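Handling and flattening large printed sheets
Speaker notes, Dullbridge print room session
September 28, 2020

Slide 1. Title

Introduce the subject: posters and other single sheets, from delivery to wall. Forty-minute slot, questions at the end. State at the start that framing and laminating are covered in the second session and will not be dealt with today.

Ask who in the room stores sheets rolled and who stores them flat. Take a show of hands and move on.

Slide 2. Why sheets curl

Paper has a coated face and an uncoated back, or two faces coated to different weights. The two sides take up moisture at different rates. When the air in the room changes, one side grows more than the other and the sheet bends towards the side that has grown less.

A second cause is storage. A sheet kept in a tube takes a set to the diameter of the tube. The tighter the tube, the stronger the set. Our own sheets stored from May onwards in the narrow Matos tubes needed 7 days under weight. The same stock from the wide tubes needed 2.

Do not spend long on the chemistry. If asked, refer to the handout.

Slide 3. The work surface

A plain, pale, matt table is best. Dust, staples and trimmings show up on it before they mark the print. Wipe it, let it dry, and wipe it again with a dry cloth. The table must be larger than the sheet on all four sides. Overhang puts a crease in a sheet faster than any other handling fault.

Lighting should come from above and slightly to one side. Gloss stock reflects overhead tubes directly, so move your head before you move the lamp. A low side light is useful for finding dents, and can be switched off once the inspection is done.

Slide 4. Dark, glossy stock

Most complaints we log concern solid black backgrounds. Of 136 returned sheets in the last batch reviewed, the majority had a full dark ground with white lettering. Fingerprints, scuffs and fold marks that would pass unseen on white paper are plain on black gloss.

Hold by the corners and edges only. Keep hold of as little of the printed face as the job allows. Never drag a black sheet across the table to turn it. Lift one side, bring it over, and lay it down again from the far edge.
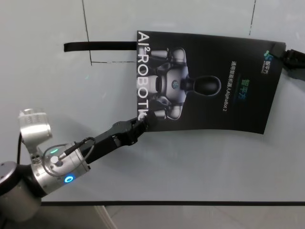 The order of work for a curled end is as follows. Anchor the flat end first. Place a clean weight on each flat corner, with a piece of tissue between weight and print. Move along the long edges towards the curl, smoothing through a second sheet of tissue with the side of the hand. Weight the curled end last. Pressing the curl down first traps a ridge in the middle of the sheet, and the ridge is harder to remove than the curl.

If the end springs back after a night under boards, turn the sheet face down on clean blotter and repeat. Reverse rolling is quicker but should be kept for uncoated stock. On gloss it can crack the surface along the line of the roll, and on a black ground the crack shows white.

Slide 5. Weights and boards

Show the two boards. The first is the Tendinar pressing board, sealed on both faces. The second is ordinary shelving, covered with lining paper. Both work. The shelving must be checked for bow with a straight edge before each use.

Weights: bags of shot are preferred to metal blocks, as they have no corners. If blocks are used, wrap them. Spread the load evenly. A heavy weight in the centre does very little at the ends, where most of the curl is found.

Slide 6. Orientation and marking

Posters with vertical lettering are often stacked the wrong way round. Decide on one convention and keep to it. Ours is that the top of the picture faces the back wall of the drawer, whichever way the text runs.

Mark in soft pencil on the reverse, lower right, job number only. Job 1602 was marked in ballpoint and the number came through as a raised line on the face. Pass the sample round in its sleeve. Collect it before the next slide.

Slide 7. Hanging

Leave the sheet in the display room overnight before it goes up. Fix the top edge, let the sheet hang, then fix the sides and the bottom. Flurketti strips hold well on painted plaster but need a clean, dry wall. Do not use them on the printed face.

Corner tabs go on the reverse, set in from the edge by the width of the tab. For removal, support the lower corners and release the top edge last.

Slide 8. Questions

Likely questions: ironing (no), steam (not on coated stock), how long a sheet can stay in a tube (as short a time as possible, and wide tubes only). Handouts are on the side table by the door. Boards and weights to be returned to the plan chest before the second session starts.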